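Ukance Opens Free Summer Drawing Program to Families in Matlala and Ramel

MATLALA, June 19, 2020 – Ukance, the community arts group behind the Matlala Street Sketch Days, is opening its summer drawing program to every household in Matlala and neighboring Ramel, and for the first time the whole thing can be done from the kitchen table!

The program is called Draw Your Block. Each family that signs up gets a paper packet with drawing prompts, a folded map of their own neighborhood with the buildings left blank, and a stamped envelope for sending finished work back. The first 600 packets go out next week, and 537 of them already have a name on the label.

"We thought we'd be lucky to fill half the list," said Ntombi Rampersad, program director at Ukance. "Then the sign-up page opened and my phone didn't stop buzzing through dinner. People want to draw their porch, their bus stop, the dog next door. I can't wait to see what comes back in the mail."

The prompts were written with beginners in mind. One asks for the view from a window at breakfast and again at bedtime. Another asks kids to interview the oldest person on their street (by phone is fine) and draw something that used to stand there. Grown-ups are very welcome to take part on their own, and last year's Sketch Days drew plenty of them.

Any kind of pencil, pen, crayon or marker will do. Families who are short on supplies can check a box on the sign-up form, and Ukance will add what they need to the packet at no charge.

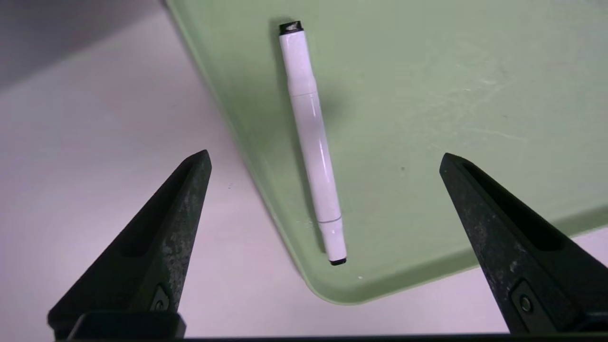

A white marker with a black tip.

Finished maps will be joined together into one long wall drawing at Dretis Hall in September. The drawing will follow the real streets, starting at the Ramel footbridge and running all the way up to the Matlala water tower, so visitors can walk along and find their own corner. Blocks that don't get a drawing will stay blank on the wall, with pencils on strings for anyone who wants to fill them in.
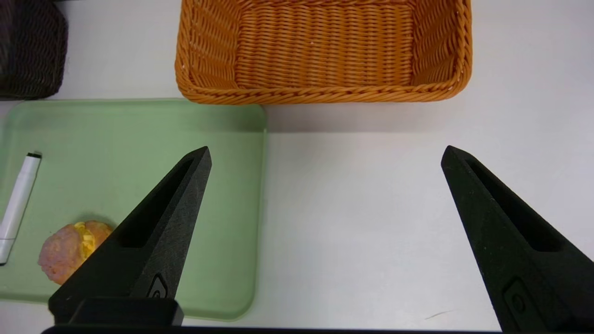

Vusumuzi Steyn, who is designing the wall, grew up 2 streets from the hall and has already claimed his old block. "My mother's mango tree is going on there, and it's going to be bigger than the house," he said. "That's how I remember it, so that's how I'm drawing it."

Last year's Sketch Days brought in 107 drawings over a single weekend, many of which still hang in the Ramel library stairwell. They will join the new work for the September show.

Sign-up is free and open to all ages. Packets can be requested on the Ukance website or by leaving a message on the office line, and can be picked up at the side door of Dretis Hall by anyone who would like theirs sooner. Large-print prompts are available on request.

About Ukance
Ukance runs free drawing, printmaking and mural projects for residents of Matlala and Ramel. All of its programs are open to people with no art training.

Media contact: Ntombi Rampersad, Ukance program office, Matlala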